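Workshop Tips Home Machines Cables and Connectors

Looking After a Two-Arm Table Machine: Cables, Fingers and Zero

By Puspita Siregar

Most of the trouble we see with a pair of arms used for clearing and setting tables comes from the last foot of cable. The motors hold up well. The connector on the gripper gets pulled a little at every wrist turn, and after enough turns the gripper drops out of the controller's list for a second and the run stops.

These notes cover the Lodik pair we run in the kitchen setup. Hafiz Menon wrote the first version in January, and I have changed the parts on cable length and finger screws.

Power down before touching anything past the elbow. Support the forearm with one hand when you cut power, as the joints go slack and a gripper will land on whatever is under it.

Cable slack

Raise the arm, turn the wrist to one end of its travel, and look at the loop between the gripper housing and the forearm. It should still be a curve. If it is a straight line, feed more cable up from the base. Then turn to the other end and check that the loop doesn't swing into the fingers or catch on the table.

Tie the cable to the segment below the wrist joint, never to the joint ring. Use a soft strap. Zip ties pulled tight will mark the jacket, and the mark becomes a break.
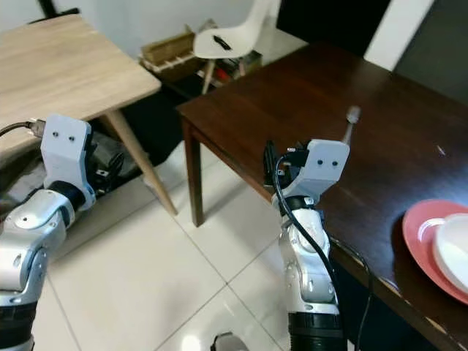

How often should the gripper connector be unplugged and cleaned?
Every 300 hours of running is enough in a house or a clean shop. Unplug it with the power off, wipe the contacts with a dry lint-free cloth, and push it back in until it seats. Pulling it more often wears the socket.

If the gripper still drops out after cleaning, swap the left and right cables. When the fault moves with the cable, replace the cable. When it stays on the same side, the socket or the board behind it is the problem, and that is a bench job.

Fingers

Finger screws loosen with use. Check them at the start of the day with the short hex key, and put a small drop of medium threadlocker on any screw that has moved twice. Don't use the high-strength kind. Ilham Wuisan did on the old set and had to drill two of them out.

Wipe the gripping faces with a damp cloth and a little dish soap, then a dry cloth. Food grease is the usual cause of a plate sliding out. Solvent cleaners harden the pads — we lost a set that way. Replace pads in pairs, both fingers of one gripper, or the grip will pull to one side.

Open and close each gripper 20 times after any finger work and listen. A click at the same point in every stroke means a screw head is touching the housing.

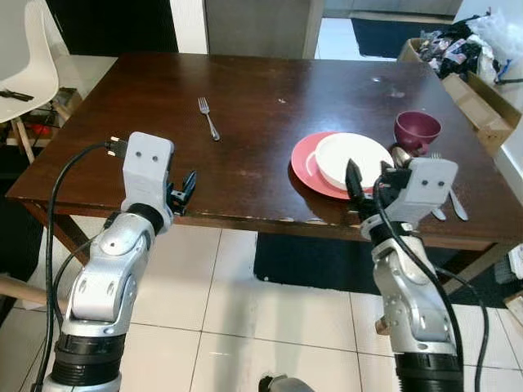
Zero position

Re-zero after a cable change, a finger change or a knock. Park both arms in the rest pose, let them settle, and run the zero routine one arm at a time. If you zero both together, a small error on one side is easy to miss.

Check the result with flat things first. A fork on a hard tabletop is a good test, being thin enough that a height error of 3 mm shows up as a miss or as fingers pressing on the wood. Go on to a plate, and leave cups until last.

If the height is right in the middle of the table and wrong at the far edge, the zero is probably fine and the base is tilted. Level the base and run the check again before changing any numbers.

Log

Write down the hour count for each job. Ours is on a card taped inside the controller lid. The left cable was last changed at 2,078 hours, and the right one is still the original.

Spares worth keeping: one gripper cable, two sets of pads, a bag of finger screws, soft straps. The straps go first.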